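Categories: Skeletal variants | Upper limb | Anatomy

Supratrochlear aperture

A supratrochlear aperture is an opening in the thin plate of bone between the olecranon and coronoid fossae at the lower end of the humerus. It is usually found by chance on an elbow X-ray and causes no symptoms in most people.
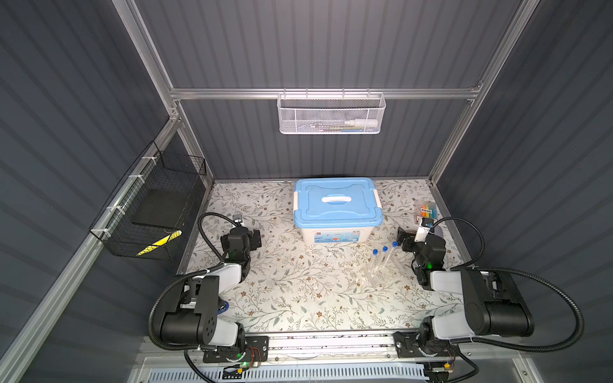

Plovberg Department of Skeletal Anatomy

The opening may be round, oval or irregular, and its size varies from one arm to the other. In the living elbow it is covered by soft tissue. On film it can be mistaken for a bone lesion.

In the Gondal collection, Larysa Skoryk and Noman Naqvi examined 400 dry humeri and recorded 4 shapes of aperture — the oval form was the most frequent.
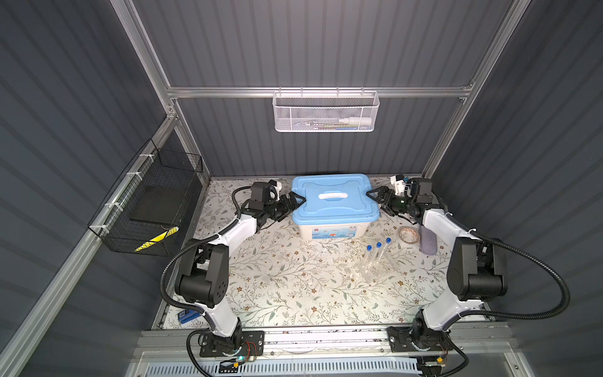
Mesh basket on the rail, with a white bottle inside.

The aperture matters mainly in surgery. A narrow medullary canal often goes with it, so the canal should be measured before a nail is chosen for a fracture near the elbow.

Comments

Fouzia Sethi: Were left and right bones counted separately in the Gondal set?

Aino Kinnunen: Yes, the side is given for each bone in the catalog.

Su-bin Yeon: Older books call this the septal aperture. Could that name go in the first line?

Contact the department | Back to top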